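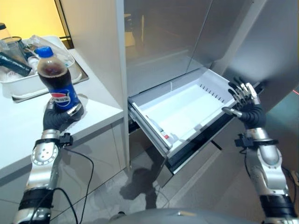
공동 부엌의 조리대와 냉장고 서랍 사이에서 물건이 머무는 자리
한국어 학술 글쓰기 및 생활공간 프로젝트, 최종 보고서
작성: Tadeo Herrera, Sulastri Subramaniam
제출일: 27/07/2024

1. 주제를 정한 이유

우리 두 사람은 Werden 기숙사에서 같은 부엌을 사용합니다. 처음에는 냉장고 안의 음식물 쓰레기에 대해서 조사하려고 했습니다. 그런데 1월에 예비 관찰을 하면서 다른 점에 관심이 생겼습니다. 장을 보고 온 사람은 물건을 바로 냉장고에 넣지 않고 먼저 조리대 위에 놓습니다. 어떤 물건은 금방 들어가고, 어떤 물건은 저녁까지 조리대에 그대로 있습니다. 우리는 이 중간 자리를 '대기 자리'라고 부르기로 했습니다. 이 말은 사전에 있는 전문 용어가 아니고, 보고서를 쓰기 위해서 우리가 정한 말입니다.

연구 질문은 두 가지입니다. 첫째, 어떤 물건이 대기 자리에 오래 남는가? 둘째, 조리대의 배치를 조금 바꾸면 그 시간이 짧아지는가?

2. 부엌의 구조

부엌의 조리대는 흰색이고, 그 오른쪽에 키가 큰 은회색 냉장고가 있습니다. 냉장고의 아래쪽에는 앞으로 당겨서 여는 흰색 서랍이 있습니다. 조리대 위에는 식기 건조대가 있고, 그 밑에 회색 물받이가 있습니다. 조리대 아래의 수납장은 밝은 회색 문으로 되어 있습니다.

이 구조에서 중요한 것은 서랍의 방향입니다. 서랍을 끝까지 당기면 사람이 설 수 있는 곳이 좁아집니다. 그래서 서랍을 열기 전에 물건을 어디에 놓을지 미리 생각해야 합니다. 손에 물건을 여러 개 들고 있으면 서랍을 열 손이 없기 때문에 대부분은 조리대의 앞쪽에 내려놓았습니다. Sulastri는 이것을 "손이 모자라는 순간"이라고 공책에 적었는데, 저는 이 표현이 좋아서 발표 자료에도 그대로 썼습니다.

3. 조사 방법

관찰은 4주 동안 했습니다. 전체 관찰 시간은 1,206분이고, 그동안 물건이 조리대에 놓이거나 다시 옮겨진 경우를 281건 기록했습니다. 기록지에는 물건의 종류, 놓인 위치, 다음에 간 곳을 썼습니다. 사람의 이름은 쓰지 않았습니다. 위치는 앞쪽, 뒤쪽, 건조대 안, 건조대 옆의 네 구역으로 나누었습니다.

처음 만든 기록지에는 문제가 하나 있었습니다. '건조대 안'을 그릇만을 위한 자리라고 생각해서 물건 종류를 컵, 접시, 수저로만 만들었습니다. 그러나 첫 주에 이 칸이 거의 쓸모가 없다는 것을 알게 되어서 '포장재'와 '병'을 추가했습니다. 첫 주의 기록은 공책을 보면서 다시 옮겨 적었습니다.

4. 관찰 결과

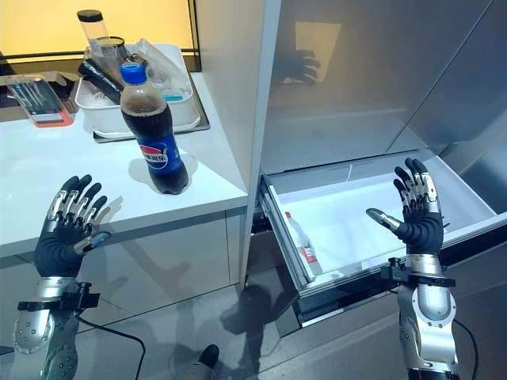

음료수 병은 다른 물건보다 대기 자리에 오래 남는 편이었습니다. 우유나 고기는 상할까 봐 걱정이 되니까 사람들이 빨리 넣습니다. 반대로 뚜껑을 열지 않은 음료는 급하지 않습니다. 파란 뚜껑의 펩시콜라 병이 흰 조리대 위에 서 있고 가까운 곳에 서랍도 열려 있는 모습은, 우리가 '넣기 직전' 또는 '꺼낸 직후'라고 적은 경우를 설명하기에 알맞습니다. 어느 쪽인지는 한순간만 보아서는 알 수 없습니다. 그래서 기록지에서는 다음에 간 곳을 확인할 때까지 그 칸을 비워 두었습니다.

병의 모양도 관계가 있다고 생각합니다. 우리 부엌의 서랍은 얕기 때문에 병을 세우지 못하고 눕혀야 합니다. 눕힌 병은 서랍을 여닫을 때 굴러갑니다. 같은 층에 사는 학생들에게 물어보았더니 굴러가는 소리가 싫어서 위쪽 칸에 자리가 날 때까지 병을 밖에 둔다고 대답한 사람이 있었습니다. 우리가 예상하지 못한 대답이었습니다.

두 번째 결과는 식기 건조대에 대한 것입니다. 건조대에는 유리컵도 있었지만, 옆으로 누운 진한 초록색 병과 구겨진 투명 플라스틱도 같이 있었습니다. 씻은 그릇의 자리와 버릴 물건의 자리가 섞여 있는 것입니다. 이런 경우에 다음 사람은 그 물건을 치워도 되는지 판단하기 어렵습니다. 씻어서 다시 쓰려는 병일 수도 있고, 분리수거를 기다리는 병일 수도 있기 때문입니다. 저도 전에 남의 병을 버려서 사과한 적이 있습니다.

5. 배치를 바꾸어 본 결과

마지막 주에는 두 가지를 바꾸었습니다. 먼저 Sturnanska라는 상표의 낮은 상자를 사서 조리대 아래 수납장에 넣고, 포장재는 여기에만 모으자고 안내문을 붙였습니다. 그리고 서랍 안에는 병이 구르지 않도록 얇은 고무판을 깔았습니다. 고무판은 마지막 주가 끝난 뒤에 다시 빼냈습니다.

고무판은 도움이 되었습니다. 병을 서랍에 눕혀 넣는 경우가 늘었고, 굴러가는 소리에 대한 불평은 더 나오지 않았습니다. 상자는 생각만큼 잘 사용되지 않았습니다. 수납장 문을 열려면 허리를 숙여야 하고, 손이 젖어 있으면 문을 만지고 싶지 않다고 합니다. Kwok 선생님께서도 중간 발표 때 이 점을 지적하셨는데, 우리는 그때 상자를 이미 산 다음이었습니다.

6. 표면과 청소

배치와 함께 표면의 상태도 적었습니다. 흰색이고 광택이 있는 면은 밝아서 좋지만, 물 자국이나 음료 자국이 생기면 빛의 방향에 따라 보이기도 하고 안 보이기도 합니다. 우리는 청소한 뒤에 위에서만 보지 않고 몸을 낮추어 옆에서도 확인했습니다.
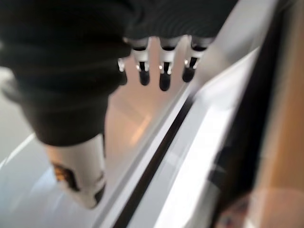 그림 3. 광택이 있는 매끄러운 흰색 면

닦을 때는 마른 행주보다 물을 조금 묻힌 행주를 먼저 쓰는 것이 나았습니다. 마른 행주로 먼저 닦으면 설탕이 든 음료의 자국이 넓게 퍼졌습니다. 서랍의 안쪽 벽에는 작은 통풍 구멍이 한 줄로 있으므로 그 근처는 행주를 꼭 짜서 닦았습니다. 세제는 Starkia 주방용 세제를 사용했고, 다른 제품과 비교하지는 않았습니다.

7. 한계와 다음 계획

관찰한 곳이 부엌 한 곳뿐이어서 다른 기숙사에도 같은 결과가 나온다고 말할 수 없습니다. 또 우리가 공책을 들고 앉아 있으면 사람들이 평소보다 빨리 정리했을 가능성도 있습니다. 새벽 시간의 기록은 하나도 없습니다. 배치를 바꾼 기간이 한 주밖에 안 되는 것도 아쉽습니다.

다음 학기에 계속할 수 있다면 상자를 수납장 안이 아니라 건조대 옆에 놓고 다시 조사하려고 합니다. 그러면 병을 잠시 놓을 자리가 줄어들 텐데, 그 병들이 어디로 갈지는 아직 모르겠습니다. 기록지 양식은 Sulastri가 수정하고 있습니다.

역할 분담: 관찰은 두 사람이 번갈아서 했습니다. 1장부터 3장까지와 7장은 Tadeo Herrera가 쓰고, 4장부터 6장까지는 같이 썼습니다. 기록지와 표 정리는 Sulastri Subramaniam이 맡았습니다.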